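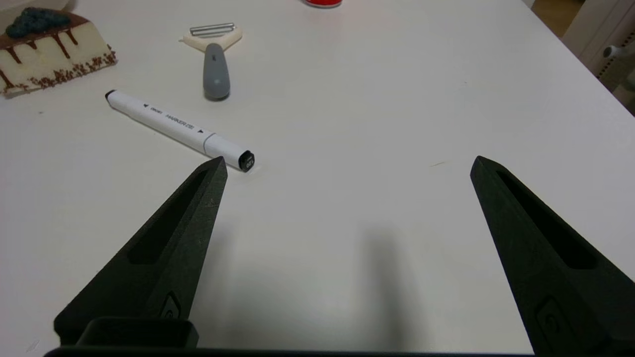 *Two black gripper fingers over a white tabletop.*

# huva-dividends

Daily price and dividend records for 128 listed companies, collected by Genovis and cleaned with the Brurard toolkit. The set is meant for backtesting simple income strategies. It is not investment advice.

## Contents

- `prices.csv`: open, close and volume, one row per ticker per trading day
- `dividends.csv`: ex-date, pay date, gross amount, currency
- `splits.csv`: 76 split events
- `notes/`: free-text remarks on mergers and ticker changes

Amounts are stored as paid. Run `adjust.py` before comparing prices across a split:

```
python adjust.py --in prices.csv --splits splits.csv --out adjusted.csv
```

## Known problems

- Special dividends are flagged in the `kind` column from April onward. Earlier rows leave it blank.
- More than 3,000 rows have a pay date but no ex-date. They load as null and the Říha loader drops them by default. Pass `--keep-null` to retain them.
- Companies that were delisted before collection began are missing, so returns will look better than they should.
- Withholding tax is not modeled.

## Changes

4th July: fixed currency codes in 301 dividend rows. Old checksums no longer match.

## License

Data: CC BY 4.0. Scripts: MIT.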